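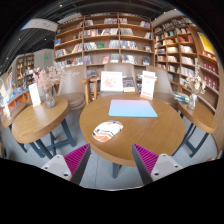

Coppens Pedestal Table, Round, Fixed Height

Item group: meeting and break room tables
Maker: Coppens
Sold by: Fidirer Contract Supply

The Coppens is a fixed-height round table on a single center column. It is intended for indoor use in meeting rooms, waiting areas, staff rooms and small cafes. The top and column ship in separate cartons and are joined on site with a steel spider plate and eight machine screws. No adhesive is used at any joint, so the table can be taken apart and moved.

Top
Solid beech, edge-glued, 25 mm thick. The edge is eased to a 3 mm radius on the upper face and left square below. Two finishes are offered: clear matte and honey. Both are a two-part water-based lacquer, sprayed in three coats and sanded between coats. Color varies from board to board and will deepen over the first year in rooms with direct sun. Tops ordered in October or later are cut from a new season's stock and may not match earlier tables in the same finish. If a set must match, order it together.

Column and base
Steel tube, powder coated, black or dark gray. The base is a flat steel disc with four threaded leveling feet. Feet adjust from 0 to 12 mm and are reached from the outside with a 13 mm open-end wrench.

Dimensions and weight
Top diameter: 900 mm
Overall height: 730 mm, feet fully in
Base disc diameter: 598 mm
Weight, assembled: 38 kg
Load, spread evenly over the top: 200 kg
Load, at any point on the edge: 40 kg

The edge load is the figure that governs use. Do not sit or stand on the table. Do not clamp monitor arms to the edge - the clamp force falls outside the spider plate and can split a glue line.

Assembly
Lay the top face down on a blanket. Set the spider plate over the threaded inserts and start all eight screws by hand before tightening any of them. Tighten in a cross pattern to 9 Nm. Fit the column, then the base disc, and turn the center bolt until the lock washer is flat. Two people should turn the table upright. Level the feet last, with the table in its final position. Recheck the eight screws after four weeks.

Care
Wipe with a damp cloth and dry the surface. Mild dish soap may be used. Ammonia, acetone and abrasive pads will dull the lacquer. Rubber-backed items left in one spot for months can mark the finish, and the mark cannot be wiped off. Small scratches in the clear matte finish can be treated with the Nadon repair kit, sold separately. The kit is not suitable for honey.

Options
Cable port, 60 mm, center or offset, cut at the factory
Felt pads for wood floors, set of four
Bar-height column, 1050 mm, base disc enlarged to suit

The bar-height version is listed on its own page under Mandamley. Columns are not interchangeable between the two.

Ordering
Minimum order is one table. Stock finishes leave the warehouse within five working days. Tables with a cable port take four weeks and cannot be returned. Returns on stock items are accepted for 30 days in original cartons. Freight is quoted by zip code.

Spare screws, feet and lock washers are held for ten years from the date of sale. For parts, give the number stamped on the underside of the spider plate. Drawings and finish samples: Branwen Morris, contract desk, extension 400.

Page revised Fri 17 April. Edge load figure corrected.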